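Home | Guides | Grippers | Forum | About

Comparing two hand-held grippers on one table

By Iqra Janjua

You need both grippers, a tray, one small object and a clear table. I use the Hadley bench because its top is white and dark fingers show up well against it.

1. Plug in both grippers and start a recording. Open and close each one fully, twice, before you touch anything.

2. Set the tray in the middle. Keep your sleeves back from the marker plates - a covered plate spoils the tracking for that stretch.

3. Pick up the object with the left gripper, hold it just over the table, then lower it into the tray. Leave the right gripper open while you do this.

4. Swap hands and repeat. I do 70 picks per side and write down every slip.

5. Compare the logs. On my last run the left side finished 2 slips ahead, too close to call.

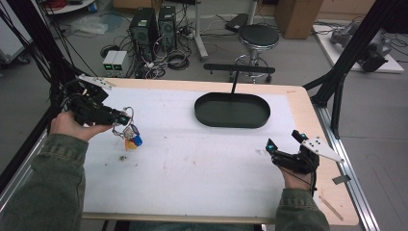

Left gripper holding the object, right gripper open, tray still empty.

If the jaw width reads wrong in the log, redo step 1 before changing any settings.

Comments (3)

Junaid Memon: Does the object have to be soft? Mine is hard plastic and slides out.

Iqra Janjua: Any small object is fine, Junaid. Just use the same one for both sides.

Kuo-hua Tsang: Tried 77 picks per side in November. My right hand got tired first.

Related
Vendari finger pads, fitted and tested
Mounting a wrist camera
Reading Zaidi controller logs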